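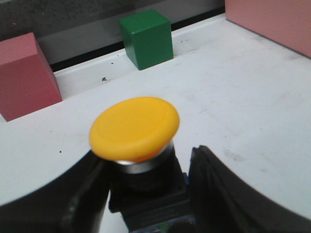

3.2 Matching desktop hardware to stated use

The second part of the study looked at whether office workers who were asked to describe their computing needs in their own words ended up with a machine that suited those needs. We collected written requests from 319 staff members at two firms, Irkimia and Galindo, both of which replace their desktop computers on a fixed schedule. Each request was a short free-text answer to the question "What do you use your computer for?" Most answers were brief and named a task without naming a part. The same habit shows up with much simpler hardware. A person asked to pick out a control such as the one in Figure 1 will say "the big yellow button" and will not mention the metal collar under the cap or the black housing below that, although those are the parts a buyer has to get right when ordering a replacement. Requests for computers followed this pattern closely. Staff wrote "spreadsheets and email" or "video calls all day" and left memory, storage and processor to whoever filled the order.

Figure 1. Push button with a yellow mushroom head, metal collar and black housing.

We sorted the requests into four groups by the heaviest task mentioned. Light use covered web browsing, email and word processing. Medium use added large spreadsheets, regular video calls or more than one monitor. Heavy use covered photo and video editing, computer-aided design and software builds. The last group held requests that could not be sorted, such as "the usual" or "same as before." Two coders worked separately and then met to settle their differences. Coding was closed on 12/01/2021 and no requests were added after that point.

Of the 319 requests, 100 fell into the heavy group and 51 could not be sorted. The remainder were light or medium. The line between light and medium was the hardest to draw. A worker who keeps one spreadsheet open and a worker who keeps several linked workbooks open may both write "Excel," and the machines they need are different. Where the coders could not agree, we placed the request in the higher group, so our count for medium use may be on the generous side.

We then compared each sorted request with the machine that was supplied. Both firms bought through the same catalog, Tusex, which offers three standard desktop builds. The lowest build has integrated graphics and a small solid state drive. The middle build has twice the memory and a larger drive. The top build adds a separate graphics card. A machine was counted as a match if the build and the use group were at the same level, as over-supplied if the build was higher, and as under-supplied if it was lower.

Over-supply was more common than under-supply at both firms. It was found mainly among light users who had been given the top build, often after a manager asked for one model across a whole department. Such purchases are easy to defend – a single model is simpler to repair and to keep updated – but the graphics card in these machines saw almost no load during the period we logged. Under-supply was found in 31 cases. Nearly all of these were medium users with the lowest build, and the shortage was in memory. Processor load was rarely high enough to matter.

The unsorted requests were left out of the comparison. We did look at them separately, using the activity logs recorded by the Sotska monitoring tool, which ran on every machine in the study. The logs suggest that people who wrote "the usual" were mostly light users, though a few ran design software every day. Follow-up questions would have placed these workers correctly, and in a normal purchase they would probably have been asked.

One limit should be noted. The logs cover working hours in March only, and the finance teams at both firms are busier then than in most other months. Their memory use may be higher in our data than it would be over a full year. Section 3.3 reports the logged figures by team, with the finance staff shown separately.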